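Category: Articles > Automation Economics > Capital Planning

4. Simulation as a Budgeting Instrument

4.1 Scope of the purchase decision

The planning problem treated in this section is limited to a single site and a single budget cycle. The Gashi facility intended to replace manual block transfer at one packing station and had to choose between two quoted configurations: a fixed arm with a parallel gripper, offered by Prelus, and a rail-mounted arm with a suction tool, offered by Nikow. Both vendors supplied a base price, an integration estimate and an annual service rate. Neither supplied throughput figures for the part mix used at the site, and both declined to guarantee any before a paid trial.

A paid trial was outside the budget. The planning group (Dinu, Vlachou and Jurić) therefore set up a reduced simulation study whose only purpose was to narrow the equipment list before money was committed. We wanted to know which line items in each quote were sensitive to the task and which would be incurred regardless. Controller quality was of secondary interest, and no claim is made here about the best achievable grasp policy.

4.2 Cost model

Total cost over the planning period was divided into purchase, integration, tooling, sensing, floor changes, training and service. Purchase and training were taken directly from the quotes. Integration was entered as labor hours multiplied by the internal rate, with the vendor's own estimate used as a lower bound. Floor changes applied only to the rail-mounted option, which needed a leveled strip and a new guard line.

Sensing proved the hardest item to fix. Both vendors priced a single camera in the base package and listed a second as an option. The choice affects the mounting bracket, the cable run, the calibration routine and the compute box, so the true difference between one and two cameras is larger than the option price suggests. In the Prelus quote the second camera also moved the controller up one license tier. This was found in a footnote during the second reading and was confirmed by the vendor in December.

We treated tooling as a consumable with a replacement interval. The interval for gripper pads came from service records for a similar station already in use at the site. No comparable record existed for suction cups on these parts, and the vendor's interval was used without adjustment. The resulting suction tooling cost should be read as optimistic.

4.3 Simulated task set

The simulator was Serar, run on existing office workstations so that no hardware purchase was needed for the study itself. Parts were modeled as rigid boxes with flat colors and no surface texture. Dimensions were taken from the site's part drawings. Labels, tape seams and dents were left out, and the work surface and backdrop were kept plain to hold rendering time down.

Each configuration was run for 800 episodes, split evenly between one-camera and two-camera variants. An episode began with a target block and one or more neighboring objects placed at random within the reachable area, and ended at a successful transfer, a drop, a collision or a timeout. Failed episodes were tagged by cause and then assigned to the cost line most likely to be affected by a remedy. A failure tagged as occlusion, for example, was assigned to sensing, and one tagged as pad contact error was assigned to tooling. 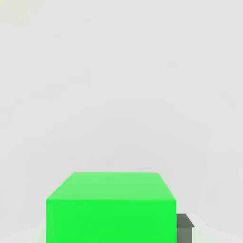
Placement rules had a marked effect on the tags. When the minimum spacing between objects was set generously, nearly all failures fell under tooling and the second camera appeared to be a poor investment. When spacing was reduced to match what operators described at the station, occlusion became the most frequent tag for the one-camera variants of both configurations. The ranking of the two vendors did not change, but the ranking of the options within each quote did. We regard this as the main practical finding of the section. A budget drawn up from the generous spacing would have left out the second camera and recovered its price later as integration overtime.

The occlusion tag was applied when the visible part of an object was too small for its pose to be estimated within the gripper's tolerance. The threshold was set by hand, by Vlachou, and checked by Jurić on a sample of 100 episodes. Disagreements were settled by rerunning the episode with the pose estimate overlaid. A stricter threshold would shift some failures from sensing to control, where the remedy is engineering time instead of equipment.

4.4 From failure tags to line items

Tags were converted to cost through a simple lookup. Every cause was given up to three remedies, each with a purchase component and a labor component. The cheapest remedy was applied first and the episodes affected by it were rerun. If the failure rate stayed above the site's limit, the next remedy was applied. The procedure is greedy and may miss combinations that are cheaper together, such as a bracket that serves both a camera and a light. With a list this short, such cases were reviewed by hand.

Labor for the full study came to 160 hours, including the time spent building part models. This was charged to the planning budget and does not appear in either vendor total. It should be included when comparing the method with a paid trial, and sites without someone already familiar with the simulator should expect a higher figure.

Under the chosen spacing, the fixed arm with two cameras gave the lower total over the planning period. The rail-mounted option had fewer reach failures, but the gain did not offset the floor work. If the station were extended to serve a second conveyor, the comparison would need to be repeated, as the rail cost would then be shared across both.

4.5 Contingency and timing

A contingency of 18 percent was added to integration and sensing only. Applying one rate across all lines, as the site had done for earlier purchases, would have padded fixed quotes for no purpose and left the uncertain items thin. The finance office accepted the split rate after the sensing line was broken out on its own sheet.

Timing was planned backward from the start of the service contract. Brackets and guard panels had the longest lead times and were ordered ahead of the arm. Pads were ordered last, after the final part drawings had been released.

4.6 Limitations

The simulated parts do not flex, shed dust or reflect light the way real ones do, and lighting was soft and even throughout. Camera cost may be understated for stations near windows or dock doors. Cycle times from the simulator were used only to compare configurations and were not entered as throughput in the payback calculation. Vendor prices were held constant over the planning period.

The authors thank Sewwandi Nanayakkara for access to the service records and Lumturie Stan for comments on the cost model.

We use cookies to remember your reading preferences. Accept all | Manage settings

Contact the editorial office | Copyright the authors | Back to top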